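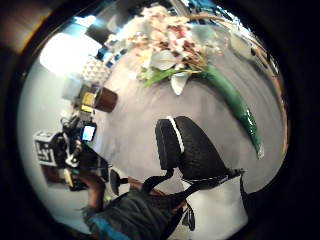 Artificial flowers are imitations of natural flowering plants, made for decoration, for clothing and for ceremonies. They have been made from many materials, among them silk, cotton, paper, wax, feathers, shells, glass, soap and, in the modern period, plastics. The name "silk flowers" is still used in shops, although most of the flowers sold under this name today are made of polyester.

History

The making of flowers by hand is very old. In ancient Egypt, wreaths were made with thin pieces of horn colored by dyes. The Romans used gold and silver for the same purpose. In China silk was the preferred material, and flowers of silk were worn in the hair by women of the court. From East Asia the craft is thought to have traveled slowly to the west, and in the late Middle Ages it was practiced in Italy, where the cocoons of silkworms were sometimes used for the petals. French makers later became the most respected in Europe.

In the nineteenth century the fashion for decorated hats gave work to a great number of people, mostly women and girls, in Paris, London and New York. Much of the work was done at home and was paid by the piece. The wages were low.

The workshops of Gavness

The town of Gavness had a small flower trade which lasted for some 50 years. Its largest workshop, Beaulieu, supplied hat makers and also the theater in the neighboring town of Onlow. The work was divided by rooms. In the first room the cloth was stiffened with starch and cut, in the second it was colored, and in the third the petals were shaped with warm irons and mounted on wire. A price list of the workshop has 455 entries, of which the greater part are roses. Lilies and orchids were more expensive, for their petals had to be shaped one by one. When the fashion for large hats came to an end, the workshop turned to wreaths for cemeteries, and closed some time after.

Its tools were bought by the collector Genji Tanabe, who later gave them to the museum in Onlow. The gift contained 1205 cutting dies and irons. They are kept in the Trarnirar room of the museum, which is open from May to September.

Manufacture

In the traditional method, the fabric is first treated with gelatin or starch so that it keeps its form. Petals and leaves are then cut with a metal die. Color is put on by brush or by dipping, usually darker at the center or at the border of the petal. The curve is given by a heated iron with a round end, pressed on a soft cushion. Finally the parts are joined around a wire, beginning from the stamens, and the stem is covered with paper or thread.

In industrial production, polyester fabric is printed and cut in many layers at one time. Stems and leaves are commonly molded from polyethylene over a steel wire. The assembly of the flower is in many factories still done by hand.

Care

Dust is the main cause of aging in artificial flowers, together with strong sunlight, which makes the colors pale. Polyester flowers can usually be cleaned with a soft brush or a damp cloth. Old silk and paper flowers should not be washed, as their dyes often dissolve in water. Museums store them in boxes with acid-free tissue placed between the petals.

See also: Millinery; Paper craft; Wax fruit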